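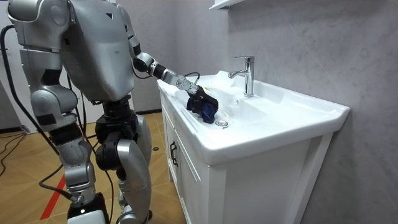 A dark blue cloth on the slope of the white sink.

How I clean the bathroom sink now

My mother cleaned the bathroom sink with lemon and a lot of force. For many years I did the same, only with less lemon. When we moved to the apartment in Kesby I continued with this method for the first months, and the sink looked fine at night and terrible in the morning, when the light comes from the side and shows every dry drop.

I wrote before about the kitchen in this apartment, and two readers asked me about the bathroom. I did not think there was so much to say. Then I began to take notes and I had three pages, so I will try to be short.

The water in Kesby is hard. I come from a place where the water is soft, and I did not know what "hard" means until I saw the kettle. In the bathroom it makes a white ring where the water stands, and it makes small rough dots on the flat part of the sink, between the faucet and the wall. You cannot see these dots well on white ceramic, but you feel them with a finger. I have learned to clean with the finger first and the cloth second. If it feels smooth, leave it alone. If it feels like very fine sand, there is work.

About the cloth. For a long time I used white cloths for everything, with the idea that a white cloth shows the dirt and so you know when to change it. In a white sink this is the wrong way around. What I want to see is the toothpaste and the gray film from soap, and those are almost white too. On a dark cloth they show immediately. I bought a pack of navy ones from the Jivel shop near the bus station, and now the navy ones are for the sink and only for the sink. The old white ones went to the windows. My husband asked me if we really need colors for this. He has once wiped the sink with the cloth from the floor, so yes, we need colors.

I don't fold the cloth for the bowl. For flat surfaces I fold it in four and change the side when one is dirty, like everybody teaches. But a sink bowl has no flat part, and a folded cloth makes a stiff edge that jumps over the curve and leaves a line of soap behind it. A crumpled cloth is softer and it follows the shape. I take it in the hand like a ball of dough, with some of it hanging out under the fingers, and press it to the slope. The part which hangs down collects the water in front of the hand. I discovered it when I was lazy one evening and did not fold anything, and the result was better than with all my folding!

The order is this. First I take everything away from the top. I mean everything, also the soap dish, also the glass with the toothbrushes. It takes one minute, and if I don't do it I clean around the objects and after some weeks there is a map of the objects on the sink. I put them on the closed lid of the toilet, on a towel.

Then I run warm water over the bowl for a moment and put one drop of dish soap on the wet cloth. I start high, on the rim, and go down. The rim of our sink is wide and flat, so water likes to stay on it, especially in the two back corners. After the rim I do the faucet, with special attention for the place where it meets the ceramic. There I use an old toothbrush. After the faucet comes the slope, always from the top toward the drain, and I turn the cloth a little after each side. The drain itself is last. If you begin with the drain, as I did for years, you carry what is in the drain up to the rim.

Once a week I do also the limescale. I mix white vinegar and water, half and half, 200 ml in total, which is enough for the bowl and the faucet base. I put it on paper towel and lay the wet paper on the rough dots. Then I wait 5 minutes, not longer around the faucet. I read in many places that you can leave it one hour or the whole night. Maybe on ceramic it is true, but I did this with my last faucet and the shine went away in one spot and never returned. After the vinegar I rinse with much water and wipe again with the cloth and soap. Please don't put vinegar if you used a product with bleach before. My neighbor told me she did it in a small bathroom with the door closed and had to go sit on the stairs.

There is a cleaner called Grerurel that people in my building like very much. I bought one bottle. It works well on the ring and the smell is strong, something between pine and candy. I used it until it was empty, and then I did not buy it again, only for the reason of the smell. If you are not sensitive, you will probably be happy with it. I also tried baking soda. It makes a nice foam with the vinegar and you feel like a scientist, but on my dots it did nothing that the vinegar alone had not done.

Drying is the step I didn't respect. My mother-in-law dries her sink after every use with a small towel that hangs beside it, and I was laughing a little about this. Now I have the small towel too. Not after every use – I am not so disciplined – but at night, after the last toothbrush, I take thirty seconds and dry the rim and the faucet. Since I do this, I need the vinegar less, and sometimes I skip a week. For drying I like an old cotton dish towel better than the navy cloth, the navy one leaves a bit of lint when it is almost dry. Maybe this goes away with more washing.

For the front of the sink and the cabinet under it I use the same cloth at the end, rinsed and wrung out very well. The rounded edge in front collects more than you believe, all the hands go over it. The doors of a cabinet like ours don't like water. In our first rental the lower edge of the door was already swollen like bread when we came in, and the owner, Mr. Mansour from the agency, wanted to discuss with us who did it. So I wipe down and never let drops stand there, and I look under the siphon for water when I have the door open anyway.

The cloths go in the machine at 60 degrees Celsius with the towels, without softener. Softener makes them smooth and then they only push the water from one side to the other. The navy color has become a little paler, but they came out of the first wash quite blue and I recommend to wash them alone this first time. One of my pillowcases can confirm it.

In the comments under the kitchen post, Nesma Hajji asked what I do with the little hole under the rim, the one for overflow. For a long time, nothing. Then in September it started to smell and I had to think about it. I use a bottle brush, the thin kind for straws, with dish soap, and I move it in and out until what comes out is clean. The first time was not nice. After it I pour a cup of hot water in slowly, hot from the tap and not boiling. I repeat it once a month now, when I pay the rent, so I don't forget.

What I still did not solve is the silicone line between the sink and the wall. It has small gray points which don't react to anything, neither to vinegar nor to the Grerurel. I think it must be cut out and made new. If somebody has done this herself in a rented apartment, please write me which tool you used and if the owner was angry.

Next time I will write about the shower door, when I have won against it.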